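Greltton House Residents' Association
Minutes of the linen and bedding meeting
22 April 2019, ground floor lounge
Present: eleven residents, the chair, the secretary. Apologies from two units on the second floor.

1. Minutes of the last meeting

Taken as read. One resident asked that the word "agreed" under the dryer item be changed to "noted", as she had not agreed to anything. Changed.

2. Matters arising

The lint trap in dryer two has been replaced. The chair said it had fixed the problem. Two residents said they would wait for winter before they believed that. Left open.

The sign asking people not to leave wet towels over the stair rail has gone missing again. Secretary to print another, in a larger size.

3. Shared linen for the guest rooms

The secretary presented the quote from Durrani for new sheets, pillowcases and mattress protectors for the guest rooms. The total is $2861 including delivery. The current linen fund stands at $488.

There was a long silence and then several people spoke at once.

The chair explained that the quote covers 15 full sets, and that a smaller order could be placed now with the rest held over until the next levy. A resident from the first floor asked why we needed 15 sets for three guest rooms. The secretary replied that the supplier's price drops at that number. The same resident said that a lower price on things we don't need was still money out the door, and asked for that to be minuted.

It was asked whether anyone had compared Durrani with another supplier. The secretary had a price list from Clestora, but it was last year's and did not include protectors. The meeting was not impressed by this. Secretary to get a current one.

The colour of the new sheets was raised. The brochure shows plain white. Three residents were against white on the grounds that it shows everything and goes grey by the second summer. One was strongly in favour, as white can be bleached. No decision.

4. Condition of the existing sheets

The striped grey and white sheets were discussed at some length. The chair's view was that they are at the end of their life. Others were doubtful. A resident who has stayed in guest room two said that hers was soft, had no holes and was better than what she has at home. Another said the elastic on his had given up and the corner came off in the night, twice.

It was pointed out that the elastic can be replaced for a few dollars. The chair asked who would be doing the sewing. Nobody answered, and the item moved on.

Creasing came up. The claim in the Cevitz fabric spray leaflet, that creases "fall out overnight", was read aloud and got a laugh. A resident has tried it on her own linen and reported that the creases stayed where they were and the room smelled of pears. It was agreed not to buy any. The usual advice stands: shake the sheet out well, hang it by the long edge, take it in before it's bone dry and fold it straight away.

Pilling and small marks were also raised. The chair thinks specks on the sheets come from dark items going into the same load. One resident thinks it's the machine seals. Neither had any evidence. The secretary suggested running one load of sheets alone and one mixed load, and looking at both on the line. Agreed, with no great hope of a clear answer.

5. Making up the beds

The chair proposed a standard way of making up the guest beds, so that visitors find the same thing in each room. The proposal was:

Protector on first, with the label at the foot.
Bottom sheet pulled tight at the head, then at the foot, then the sides.
Smooth from the middle outwards before the top sheet goes on.
Pillows left bare at the end of the bed until the guest arrives.

There was some resistance. One resident said she had been making beds for fifty years without a procedure. Another asked what would happen to people who put the label at the head. The chair said nothing would happen to them. A third said that bare pillows look like a hospital and make visitors feel unwelcome, and this had a fair amount of support.

Steps one to three were accepted on a trial until the end of April. The pillow step was dropped.
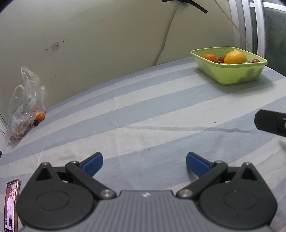 Item 5: striped sheet on the bed, crease still showing.

The crease was taken by those against the procedure as proof that it makes no difference. The chair said a sheet that has been folded in a cupboard will have a crease in it whoever makes the bed. It was suggested that somebody could iron them. This was not taken up.

6. Linen cupboard

The cupboard on the landing is full, and nobody could say what of. There are curtains in there that fit no window in the building. A resident asked that nothing be ordered under item 3 until the cupboard has been emptied and sorted. This was put to a vote and carried, eight to three.

Anything unclaimed will go in the donations box. The resident in unit six asked that the tartan blanket be kept back, as it may be hers.

7. Other business

The kettle in the lounge is slow. Noted.

A request for a second clothes horse was declined on the grounds that the first one is never folded up and put away.

Actions
Secretary: current Clestora price list, stair rail sign, test loads.
Chair: ask Durrani whether the price holds for a smaller order.
All: check the cupboard for your own things before it is emptied.

Next meeting to be advised by notice in the lift.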